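Skosby Desk Tidy Club: Questions We Keep Getting

Last tidied in February, which is more than can be said for some of your drawers. 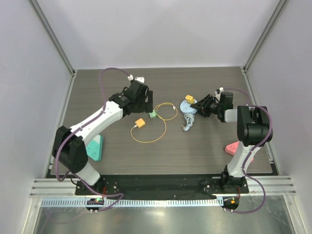 Skosby runs a Wednesday evening session for people whose desks have got away from them. You bring the contents of the desk, we supply a table and a certain amount of silence, and you go home with less than you came with. Most of the questions we get are about power and cables, and people are often surprised that a power strip can be round. It can, and a round one sits on the tabletop quite happily, where the long sort tends to end up on the floor behind a radiator. The rest of the questions are below.

Do I have to bring everything?

Bring one drawer or one surface. Said El Fassi once brought the whole desk, in a van, and we're still finding his paper clips.

What does it cost?

Nothing for the first visit. After that it's a year's membership at 40 pounds, paid by bank transfer. Please put your name in the reference box. We have three payments marked "desk" and no idea who to thank.

Where should the power strip go?

Within reach of your hand when you're sitting down. If you have to kneel to unplug something, you'll never unplug it. Leave a palm's width clear on all sides so the bulky plugs have somewhere to go, and don't plug one strip into another. We don't care how neat it looks.

How do I stop cables taking over?

Plug in only what you use every day. Label both ends of everything else and put it in a box with a lid. Anas Gaber emptied his cable box last winter and found chargers for four phones he no longer had, plus one for a phone he had never had.

A loose loop is fine, by the way. Cables wound tightly round a table leg look very smart until you want to move the table.

Can I keep the small things in the middle of the desk?

You can keep what you touched today. Rubbers, adaptors, single batteries and that little screw from something important all go in a shallow tray. When the tray is full, you empty it. A second tray is cheating.

Which box do you recommend?

We use the Sokuline, the 200 size, because the lid stays on and it fits a normal shelf. The Tazi is prettier and costs more. A shoebox costs nothing and does the job, though it does keep suggesting that you've bought shoes.

What is Skullness?

Our members' newsletter. The name was meant to be "Stillness" and the printer had other ideas. We had already paid for 597 copies, so it stayed.

Do you wipe the tables down?

Before and after each session, with a damp cloth, following the grain. If you'd like to help, the cloths are under the sink. If you'd like to supervise, we have plenty of people for that.

I tidied my desk and now it's a mess again. Can I come back?

Yes. Half the room is there for the same reason. Doors open at seven, and please take your own rubbish home with you.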